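Search notebook Search Clear
This site uses cookies to keep you logged in. OK / Settings

20/04/2021
Posted by Clem McAlister

Remon arm kit, eval continued. Loaner goes back end of next week unless Warrick signs for it, so trying to get the ugly stuff done first.

Picking up from where Maxine left it. She had the base bolted down and the servos numbered but hadn't homed anything. Homing routine is slow. Let it sit powered for 25 minutes before zeroing, like the manual says, then zeroed, then checked against the printed angle card. Elbow came out a hair off, the rest fine. Re-zeroed elbow only. You can do one joint at a time from the menu now, which you could not do on the March firmware. Good. Somebody at Remon reads their mail.

Kit price on the quote is 843, arm and controller and the pad set. Doesn't include the power supply!! Kane found that out the hard way. Add it to the sheet before Warrick sees the total.

Task for today is the litter one. Rustmont want to know if the arm can do the tray chores at their boarding place, scoop and level mostly, with tools they already buy. They were firm about that, no special scoop, nothing glued on to the handles. Fair enough. Shop-bought scoop, shop-bought tray, clean litter, curtains drawn all the way so we don't fight the window glare again.
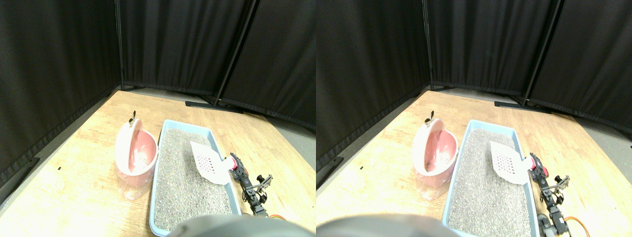 Litter corner, left and right views. Scoop resting in the tray.

Notes on the scoop runs, in the order I remember them:

Approach from the right side of the tray is the way to go. Tried coming over the near end first and the wrist runs out of travel before the blade is flat. From the right it has room. Maxine said this last week, I should have listened.

Gripping the end of the handle works but it's a long lever. Blade full of litter, the scoop wants to roll in the jaws. You can see the controller fighting it, little back and forth ticks in the wrist current. Grab further down toward the blade and the ticks go away, but then the gripper is nearly in the litter and I don't love that. Dust in the gears. Will ask Remon if there's a boot or a sleeve for it.

Spec sheet says lifts up to 1000 g. Didn't test that properly. A loaded scoop is nowhere close and it still sags a bit with the arm stretched out. At half reach it's solid. So for Rustmont: tray close to the base, always. Put that in the report in big letters.

Leveling is better than I expected. Drag the blade edge at low speed, lift, come back, drag. Slow is key. At default speed it plows and you get a ridge at the far end. I set speed to 35 (percent, in the motion tab) and left it there for the rest of the day.

Perforated blade is fine for clean litter, drops through with a small shake. Shake is a canned move in the kit software called "agitate", Kane thinks this is very funny. Amplitude setting is too coarse, goes from nothing to flinging. Swept up after. Litter gets EVERYWHERE, bring the dustpan over before you start and don't leave the vacuum in the other room like me.

Hood box: haven't reached inside it with the arm yet. Opening is wide enough by eye but the elbow would have to come down low and I want the soft limits set before trying. Also it's bright in there, the pink plastic bounces light, and the vision side of the kit may not be happy. Tomorrow.

Handles. Rustmont sent a list of handle types their staff use and it's all over the place, thin flat plastic, round ones, rubber ones. So spent the second half of the afternoon just on holding things. Close, lift, hold, tilt, put back. Round rubbery grips are easy to hold on to and hard to hold straight. They pivot. 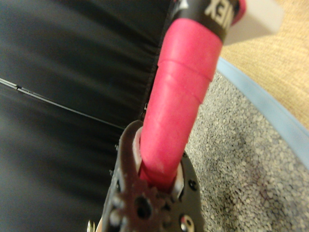

Pads are the weak point as far as I'm concerned. The white ones that ship with it do grip, no complaints there, but they pick up dust in no time and then flat plastic starts to slip. Wiped them with a damp cloth between runs. Let them dry or it's worse. Rubber on the other side of the contact hides the problem, so don't judge the pads from the rubber handles only, I did this for an hour and felt very good about the kit and then went back to the flat one and it slid right out.

Force setting: default is too gentle for anything with a weight hanging off one end. Bumped it up until the rubber just dents. Past that the gripper servo gets hot, you can smell it a little. Backed off a notch. Wrote the value on the tape on the controller, DON'T peel the tape.

Wrist camera. Everything comes out soft when the arm is moving, which is no shock, but it's soft-ish at rest too. Lens might be focused for farther out. There's a tiny ring on it, haven't touched it as it's a loaner. Asked Keith Donnelly at Amov (they handle the Remon stuff here) if we're allowed to. He's checking. He also said the newer camera is the same mount and they could swap it, no price given. Get that in writing.

Software, quick list of gripes while I rememeber:
- stop button in the window is tiny. Hardware stop is fine, use that one
- recordings save to the desktop by default. Why
- closing the lid on the laptop drops the arm connection and it does not come back by itself
- undo on the waypoint editor works, but only once

Things I like: cables are long enough. Arm goes back to park when you ask it to, same spot every time. Docs are short and mostly right. Replacement servos are sold one by one, you don't have to buy the whole joint. Kane swapped a practice one over lunch using only the driver in the box.

Compared with the Baxter bench rig (Maxine's name for the old blue one, never mind why) it's weaker but far less of a pain to set up. I'd take this for tray work. I would not take it for anything heavy or anything wet.

Warrick came by around four, watched a leveling pass, asked if it can do a full tray without a person there. Told him not yet. Scoop pickup is still me placing the handle where the arm expects it. If the scoop lands turned the wrong way it will close on air and carry on like it's holding something, no check at all. That's the big one. Gripper does report its width, so a check ought to be simple, close, read width, stop if it's too small. Kane wants to write it tonight. Told him to do it on a copy of the project, please, not the shared one.

Still open:
- soft limits, then the hood box
- width check (Kane)
- boot or sleeve for the gripper, mail to Remon
- power supply on the quote
- flat handle with fresh pads, same force, to see if it's dust or the pads themselves
- ask Rustmont if their trays are the same depth as ours, Maxine has the contact

Arm parked, power off at the strip, litter left in the tray for the morning. Leave the curtains as they are please.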